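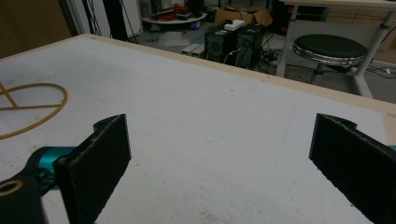 Can a Machine Do It Yet? A Chore-by-Chore Guide for People Who Would Rather Not

Every March I get the same letter, usually from someone who has just put away the winter coats. It asks when a robot will come and do this. I used to answer with a shrug. This year I have gone through my own list of household and workshop chores and graded each one, with a tip for doing it yourself in the meantime. The meantime may be long.

Vacuuming

Mostly yes. The round ones do a decent job on open floor and a poor one anywhere there is a sock. Ours eats fringe. Before you start it, walk the room once and pick up anything thinner than your finger -- shoelaces, charging cords, the dog's rope. I spend ten minutes getting the house ready for a machine that saves me fifteen, and I would not give it back.

If it keeps getting stuck in the same place, put a strip of felt on the threshold before you buy a better model. A neighbor of mine in Castville replaced hers twice over a lip the height of two nickels.

Loose cords and cables

No. A cord has no shape of its own, and every time you pick it up it has a new one. You and I find the end, follow it back and swear a little. Machines are learning to find the end.

Over-under coiling is still the best method: one loop toward you, the next one flipped, and tie it off with a scrap of hook-and-loop tape. Don't wrap it around your elbow. It puts a twist in the cord that you will meet again at Christmas. Coil short cords to the width of your hand and hang them on a pegboard by length, longest on the left.

Wiping down a table

Getting there, provided the table is clear. Clearing it is the chore.

For a scuffed white top, start with dish soap and warm water, then baking soda on a damp cloth if the smudges hold on. Try a corner first. Melamine sponges work, but they are very fine sandpaper with good publicity, and a glossy top will go dull under them.

Loading the dishwasher

Slowly, and only if you don't mind the forks. Rukhsana Gilani, who wrote to me from Clillaseck after my last column on this, argues that most husbands haven't passed this test either, and she has been married 40 years. Her tip is to load the bottom rack from the back and never let anyone see you rearrange it.

Hats and caps

I would have guessed this was easy. A cap weighs next to nothing and wants to go on a peg. But the crown is soft, the bill is stiff, and if you grab it in the wrong place you get a pancake with a visor. The way people are going at it now is to hold a gripper in each hand and do the chore themselves, so that the machine has something to copy. It looks like eating dinner with two pairs of salad tongs, and I mean that with respect.

For storage at home, a stand with a curved top keeps the shape better than a hook. Pick a cap up by the back edge or the base of the bill, never by the crown, and let a damp one dry on something rounded. An upside-down mixing bowl will do. Wash by hand in cool water with a drop of shampoo, and check the bill before you soak it, as older ones may have cardboard inside.

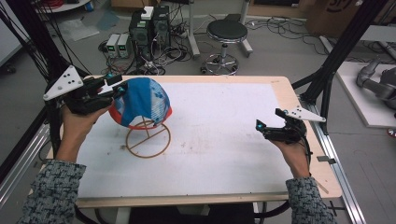 Folding laundry

In a demonstration, yes. In your house, with a fitted sheet, no. I have now watched more than 30 videos of machines folding towels, and I notice that the towels are always square and the sock basket is never invited.

Fold shirts as soon as they come out and leave the sheets for last. For the fitted one, tuck the corners into each other, lay it flat, fold what looks like a rectangle and put it at the bottom of the pile.

Sorting screws

My brother-in-law's shop has been promised this for years. Diệp Khương, who keeps the bench next to his, sorted a coffee can of 796 mixed screws by hand one winter and says he would do it again before he trusted a gadget with the fine threads. His method is a muffin tin and a magnet inside a sandwich bag. Drag the bag through the can, hold it over the tin, pull out the magnet. The brass stays behind in the can, so that part sorts itself.

Changing a duvet cover

No, and I don't hold it against them. Turn the cover inside out, lay the duvet on top, match the corners, roll the whole thing up like a burrito and flip the open end around it. Then unroll. If you end up inside it, start over.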